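Papers > Play and Material Culture > Section 4

2023-01-11 | Staff of the Orellana Play Archive

4.1 Printed and working parts

Of the 2,449 kitchen items in the Rukon inventory, 2,381 are small enough to lose under a sofa. The fixed parts have been studied less, perhaps for that reason. A stove that cannot boil water still needs to look as if it might. 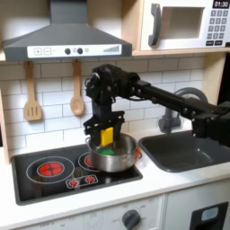

FIGURE 1. THE COOKING CORNER

Printed burners and dials, with a microwave display reading "01:30". The pot is steel, and the utensils are wood. We coded the first group as "depicted" and the second as "usable," a division that held up until our coders reached the hood knobs and argued through most of June.

4.2 The menu

Contents of pots were coded separately. The Werkness scheme allows for soup, stew and "other," and other won comfortably.

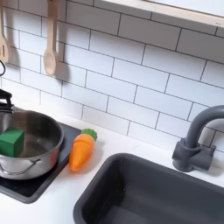

Blocks made up much of that category. We kept them under food whenever they were in cookware, on the grounds that a pot is a fairly clear statement of intent. The Bratside coders filed them under construction, and their totals differ from ours by 289 entries.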